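Section 4. Returning an Item Bought Online

Use these steps for shirts, knitwear and jackets ordered from the Kiltska store. Items must reach us within 12 weeks of the order date.

1. Sign in and open My Orders.
2. Select the item and choose Return or Exchange.
3. Pick a reason. For a sizing problem, enter the size you normally wear.
4. Print the label and note the return code.

Note: Exchanges are sent only after the first item is scanned at our Proldale warehouse.

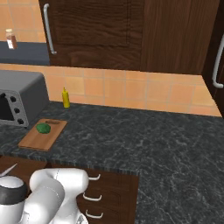
5. Fold the garment along its original creases and leave all tags attached.
6. Seal the bag and attach the label flat – do not cover the old barcode with tape.
7. Drop the parcel at any Zerouali pickup point and keep the receipt.

Caution: Altered or monogrammed items cannot be refunded.

Last revised 2019-02-11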